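Re: [sourdough-and-rye] Rye starter gone sluggish since the cold set in

Morning all, and thanks for keeping this one going while I was away. Picture first, then my fourpenn'orth underneath.
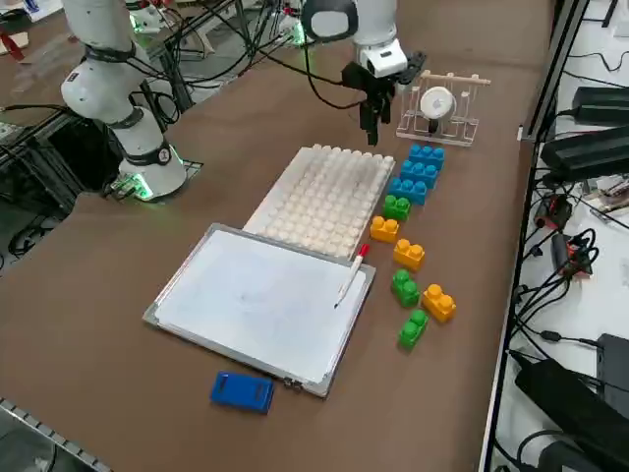 On 20th December, Zendo wrote:
> Mine has gone the same way. I feed it at breakfast, same flour as ever
> (Tóth wholegrain rye, the dark one), and by teatime it has hardly moved.
> In the summer it would be up and over the lid by lunch. I've tried a
> spoonful of honey and I've tried shouting at it. Should I throw it out
> and begin again, or is there something I can do before the holidays?
> I've promised two loaves and I'd rather not turn up with bricks.

Please don't throw it out! I did that once, years ago, and spent the whole of the next fortnight wishing I hadn't, and the new one was no quicker because the kitchen was still freezing. Rye starters sulk when they're cold and that is nearly always all it is.

What I'd do is take 100 grams of it, bin or bake the rest (crackers, if you've got any seeds lying about), and feed it twice a day for 4 days. Use water that feels warm on your wrist, like a baby's bottle. Then find it somewhere cosy. Mine lives in the oven with just the light on, and there's a note taped to the oven door because yes, I have preheated it with the jar inside. It smelt lovely for a bit and then it really didn't.

I'd leave the honey out. Rye has plenty in it for the starter to eat and all the honey did for mine was make it go off like a rocket once and then sit there looking sorry for itself.

The other thing is how thick you keep it. I was going by eye for ages and it got wetter and wetter through the autumn without my noticing, and a runny rye starter won't rise much however happy it is, the bubbles just come up and pop. Try it stiffer, more like porridge that's been left in the pan. If it domes on top and cracks a little, you're there.

On the Tóth flour, has anyone else found the newest bags a bit coarser? I got through one in November and had to add a good splash more water to the loaf than I'd written down. Might just be me. My notes are a disgrace, half of them are on the back of a Furetti pasta box that has since gone out with the recycling.

For the loaves themselves, bake them a day early if you possibly can. Two days is better still. A full rye cut on the same day is gummy and people will tell you it's underdone, and you'll have to stand there explaining. Wrap it in a tea towel once it's properly cold and leave it alone. My tin takes 269 grams of starter, which sounds daft, but it's what I ended up with after fiddling about with the recipe to stop it spilling over the edge, and I've never dared round it up.

Somebody asked further up the thread about freezing starter and I don't think they got an answer. I've only dried it, smeared thin on baking paper and crumbled into a jar once it was crisp. I woke some up last March that had been at the back of the cupboard for 13 months and it took a few days to get going but it did come back. Can't speak for the freezer at all, so if anyone's tried it do shout.

Also, I still have the long proving basket from the swap, the one with the cloth liner. It's been washed. If it's yours tell me and I'll post it after the holidays, otherwise I'm going to start using it.

Good luck with the bricks, Zendo, and let us know how they come out.

Fludance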